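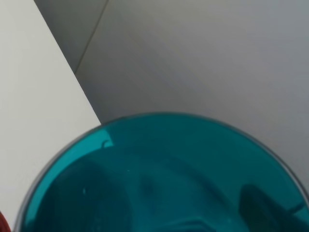 Review of the Trakness Household Tax Calculator

Prepared by Marianna Adamczyk for the Niltcombe Centre for Public Finance
1 September edition of the software, reviewed on the desktop version

Purpose of this review

The Centre receives regular requests from teachers, community legal services and local newspapers for a plain tool that shows how a change in income tax or family payments would affect different households. Trakness, published by Fovurano, is offered for that purpose. It is sold by annual licence, with a reduced rate for schools and registered charities. The Centre paid the standard rate for the licence used in this review.

What the calculator does

Trakness lets the user describe a household by its earnings, its members, its housing costs and any payments it receives. The user then changes one or more settings, such as a tax rate, a threshold or the point at which a family payment begins to reduce. The program reports the household's disposable income before and after the change and places the household in an income group.

A second section applies the same change to a set of 844 sample households supplied with the licence. The results may be viewed by income group, by family type or by age of the main earner. Fovurano states in its manual that the sample households are constructed and are not drawn from survey records. The Centre considers this an important point, and it ought to appear on the results screen as well as in the manual.

Setting up

Installation was straightforward. The licence key arrived by email and was accepted at the first attempt. The opening screen asks for a tax year and a household type, and sensible values are already entered in most fields. A user with no background in public finance should be able to produce a first result without opening the manual.

Entering a proposed change takes more care. Thresholds are entered as annual amounts, while payments are entered by the fortnight, and the labels do not make the difference plain. In our first test a family payment was entered as an annual figure and the program accepted it without warning. The resulting household was very comfortable indeed. A simple check on the size of the entry would prevent this.

Accuracy

We compared the calculator's results with our own worked cases. For single earners with no children, the results agreed to the dollar. For couples, they agreed wherever both partners had wage income only. Differences appeared in two places.

The first concerned households with income from a small business. Trakness treats business income as wages and makes no allowance for losses carried forward from an earlier year. The manual mentions this in an appendix.

The second concerned payments that are withdrawn as income rises. Where a household receives 3 or more such payments, the program applies the reductions one after another in a fixed order. The order can alter the final figure, and the user has no means of changing it. Fovurano advised us in writing that an option to set the order is planned for January.

Presentation of results

The tables are clear and can be saved as a spreadsheet. The charts are less satisfactory. By default, the main chart shows the average gain or loss for each income group in dollars. A tax cut of the same percentage will always look larger at the top on such a chart, and a cut in a payment may look small at the bottom even when it represents a serious share of a family's income. The program can show the change as a percentage of disposable income, but the setting is found under the print menu. Both charts should be offered side by side.

Averages also conceal differences within a group. In one of our trials the lowest income group showed almost no average change, although renters in that group lost and home owners gained. The table by family type brought this out only in part. A count of households gaining and losing in each group would be a useful addition.

The program provides no summary measure of inequality. Readers who need a Gini coefficient or a ratio of top to bottom incomes will have to calculate it from the saved spreadsheet.

Support and documentation

The manual is well organised and written in everyday language. The section on effective marginal tax rates, prepared with the training firm Zalewska, is the best short explanation of the subject we have seen in a commercial product and could be used in a senior secondary classroom as it stands. Our 4 written questions to the support desk were all answered, although one reply simply referred us back to the manual.

Rating and recommendation

Ease of use: 4 out of 5
Accuracy for wage earners: 4 out of 5
Accuracy for mixed incomes: 2 out of 5
Charts and tables: 3 out of 5

The Centre recommends Trakness for teaching and for general public information about wage-earning households. It should not be relied upon for advice to an individual, nor for published estimates of how a reform would affect small business owners. Organisations that work mainly with families on several payments may wish to wait for the planned update before buying a licence.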